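Venckus Bin Handling Project
Progress report, second period
Prepared by Dzintra Mockus for the Rurnau program office

Status

Demonstration collection for the bin handling task is on schedule. The target for this period was 500 accepted demonstrations by remote control. The team recorded over 500 and accepted 258 after review, with a further 172 waiting for a second check. If most of those pass, the shortfall will be made up in the first two weeks of May.

Method

Each demonstration covers one reach, grasp and lift from a gray bin holding a mixed set of items. The operator drives the KUKA arm remotely and ends the recording once the item is clear of the bin walls. Joint positions, gripper state and operator input are logged together. Hand guiding was used in the first period and has been dropped for this task. It gave smooth paths, but the operator's arms blocked the overhead view at the moment of grasp.

The item set was widened at the request of Fermín Palma. It now includes soft, clear and long objects, among them a work glove, a small bottle with a blue cap and a long-handled brush. Items are laid out by hand between recordings and may overlap.

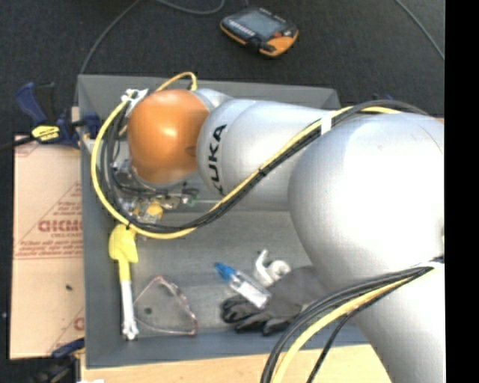 Operator training took longer than planned. Heino Rätsep and Shabani Mugo are both qualified, and a third operator will start at the Canberg site once the safety briefing is signed off. New operators need 11 practice sessions before their recordings are counted. We had budgeted for fewer.

Problems

Most rejected demonstrations fall into two groups. In the first, the operator paused above the item for several seconds to judge depth, and the policy trained on early data copied the pause. In the second, the wrist was turned near its limit and the recording stopped on a fault. Uldis Šimkus has added a warning tone ahead of the joint limit — faults have been less frequent, but the sample is small.

Clear items remain the weakest case. Depth readings on them are poor, and operators rely on the color view alone.

Next period

Complete the second check. Record additional demonstrations on clear items at a slower arm speed. Run the first policy trial on the Jeralley item set, which has not been used in training.

No change to the budget is requested. The unspent travel amount will be moved to operator hours, subject to approval by the program office.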